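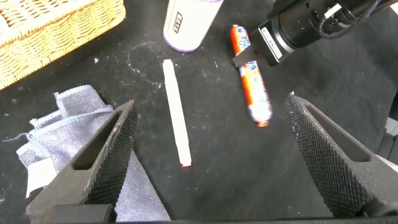

Milska Yard, thread on the public realm package. The site is a former tannery block between two streets, with a level difference of 2 meters across it. The route through the middle is open 24 hours and has no gates. Ground finish is a dark basalt setting bed with honed slabs. A known issue with any matte black surface is that it shows every white speck and smudge, as on the black tabletop in the photo. We specified a flamed finish at the entrances for that reason.

The oldest wall on the block dates from 1751. It stays, with lime mortar repairs and a new lead capping. Openings are limited to the two that were already bricked up.

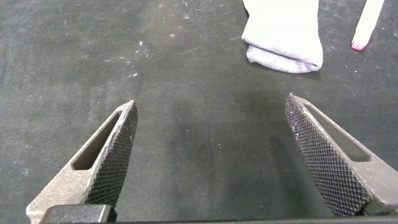 The capping detail went through several rounds. Évan Ferrand at Useck wanted a wider drip on the street side. He got it — the wall had been staining below the old coping.

Planting is in raised beds over the basement slab. Build-up is 80 cm at the trees, less at the edges. Midtbø did the loading checks.

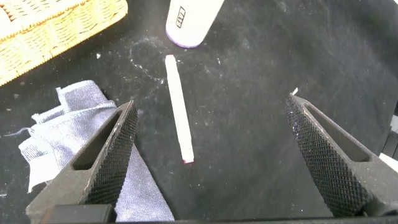
Drainage runs to a linear slot along the north building, then to an attenuation tank under the loading bay. No gullies in the walking line.

Lighting: wall-mounted only, 3000 K throughout, no columns. The Gemham building takes the fixtures at first-floor level. Cable routes are in the new facade, so the old wall has no fixings in it. 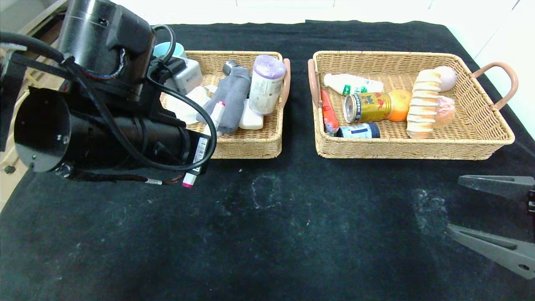 Still open: bench positions at the west end, and the handrail return on the steps. The fire path needs to stay clear on both — revised drawings go in for review in November.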